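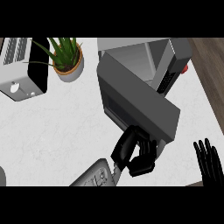
Plan de travail façon marbre blanc, avec le grille-pain et l'aloès

De : Valquíria Magalhães
À : liste Fourgons et aménagements
Objet : Re: Chauffage qui se met en défaut la nuit (Burmont, deuxième tentative)

Bonsoir à tous,

Je réponds sous le message de Bradley, parce que j'ai le même modèle et que j'ai passé une bonne partie de février allongée sous un fourgon à lui parler gentiment.

Bradley Whiteley a écrit :
> Salut la liste,
> Le Burmont à gazole que j'ai posé sous le siège passager démarre très bien
> le soir, tourne une heure ou deux, puis se coupe vers trois heures du matin
> avec le code 28. Je relance, il repart, il se recoupe. Ma femme dort
> désormais avec un bonnet et ne m'adresse plus la parole avant le café.
> J'ai changé le filtre, vérifié le fusible, purgé le circuit. La batterie
> auxiliaire est neuve. Le vendeur me dit que c'est « sûrement
> l'altitude ». J'habite au niveau de la mer.
> Quelqu'un a une piste avant que je rachète une pompe ?
> Bradley

Ne rachète pas de pompe. Enfin, pas tout de suite. J'en ai racheté une, elle est dans un tiroir, elle va très bien, merci pour elle.

Dans la notice papier, le code 28 correspond à « tension insuffisante ». Dans la notice téléchargeable, il correspond à « défaut de flamme ». Les deux portent le même numéro de révision. J'ai écrit à Burmont pour leur demander laquelle croire et j'ai reçu une troisième notice, en allemand, pour un modèle qui chauffe aussi l'eau.

Chez moi, c'était la tension. Pas à la batterie, où le voltmètre affichait des chiffres magnifiques, mais au connecteur du chauffage, bougie en marche. Le faisceau d'origine est un peu maigre et je l'avais rallongé pour contourner le passage de roue, avec deux cosses serties à la pince multiprise (je ne suis pas fière). À froid et au démarrage, ça passait. Au milieu de la nuit, quand le thermostat coupe et que la bougie doit rallumer sur une batterie entamée par le frigo, ça ne passait plus.

Donc, dans l'ordre : mesure au connecteur et pas ailleurs, pendant un rallumage. Demande à quelqu'un de lancer le chauffage pendant que tu tiens les pointes, ta femme par exemple, après le café. Si ça s'effondre, refais le plus et la masse en plus gros, avec de vraies cosses. Regarde surtout la masse : la mienne était vissée sur une patte peinte, et la peinture de chez Parnach isole remarquablement bien, c'est même le seul endroit du fourgon qui soit correctement isolé.

Si la tension tient, là je regarderais l'échappement. Lorraine Treloar avait raconté ici qu'elle avait un point bas dans le tuyau, que l'eau de condensation s'y installait et que le chauffage s'étouffait. Un petit trou de purge au point le plus bas, sous le plancher évidemment, et jamais dans l'habitacle. Et un détecteur de monoxyde qui fonctionne, s'il te plaît. Le mien hurle aussi quand je fais revenir des oignons, mais je préfère ça.

Dernière chose, la hauteur de la pompe doseuse. Callum Kershaw la monte inclinée, sortie vers le haut, et il a raison. La mienne était à plat et faisait des bulles, ce qui n'arrangeait rien. Il avait donné un lien vers le forum de Bainbridge, sujet 501, mais il faut un compte, et pour ouvrir un compte il faut être parrainé par quelqu'un qui en a un. Callum, si tu nous lis, tu pourrais recopier le schéma ici ?

Pour le câble, j'ai pris le mien à la casse de Pistham, où Mervyn Haworth revend les chutes au mètre. Il m'en a coupé 11, j'en avais demandé huit, il a dit que j'allais me tromper. Je me suis trompée. Il fait jusqu'à 2 heures de pause le midi, donc appelle avant de faire la route.

Dis-nous ce que donne le voltmètre. Et si quelqu'un cherche une pompe doseuse Burmont quasi neuve, je la cède pour le prix du port.

Valquíria

PS : ma relance pour les housses de siège tient toujours, je n'ai eu qu'une réponse et c'était pour me vendre un auvent.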